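Samonte Tool Library – progress report to the Clomevham Fund
26 March 2018

Hello again! Since my February note we've moved the whole lending stock into the back room at Noklow and started the big sort, so this one is mostly about bins, gloves and shelves. I'll get to the money at the bottom.

The sort is slower than I told you it would be. I had pictured a couple of long evenings and then a nice tidy wall of tools, and instead we're still pulling things out of boxes that nobody has opened in years (one was all hinges – just hinges). The hand tools are done and on their hooks. The garden stuff is done apart from the hoses. The power tools are waiting for their safety checks, so they stay on the bottom shelf with a red tag on them and can't be borrowed yet.
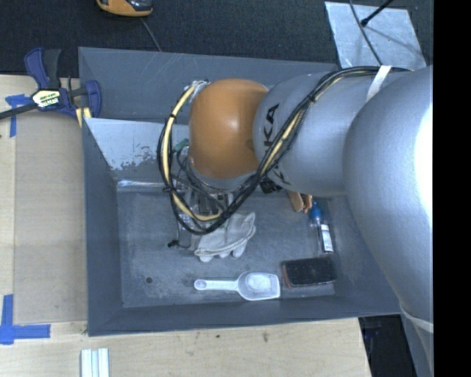
Work gloves have been the headache this month. People borrow a saw or a pair of loppers, take gloves along with it, and then the gloves come back stuffed in a pocket, or one comes back and the other doesn't. We began the month with 35 pairs and I couldn't tell you how many of those are still real pairs. My rule now is that a glove never goes straight back on the shelf. It goes in a gray bin first, like the crumpled off-white one lying on the scuffed floor of the bin there, and it stays out of the lending stock until it's been looked over and matched up. Worn fingertips mean it goes in the rag box. The good singles I'm hanging on to for now, as most of them are the same off-white kind and I think I can make up new pairs from them.

The bins themselves are holding up fine. They're scratched, and the panel inside this one is flaking along its lower edge, but they're solid and I don't want to spend your money on prettier ones. I'd much rather put it into shelving! We bought 2 more units from Ilent and they went up without any drama – well, one had to come down again when I noticed it was blocking the light switch. Both are full already.

What I got wrong: the labels. I printed them too small and half of our borrowers can't read them from the counter, so I'm redoing the lot in bigger type. That comes out of the stationery line and won't touch anything else.

Spending is on track. Shelving is paid for, the insurance is paid through the summer, and I have 5 receipts to scan and send you, which I'll do this week. I'd like to move what's left in the moving budget over to new gloves, if you're okay with that. Just a quick yes or no by email is plenty.

Next up are the hoses, the safety checks and the new labels, in that order.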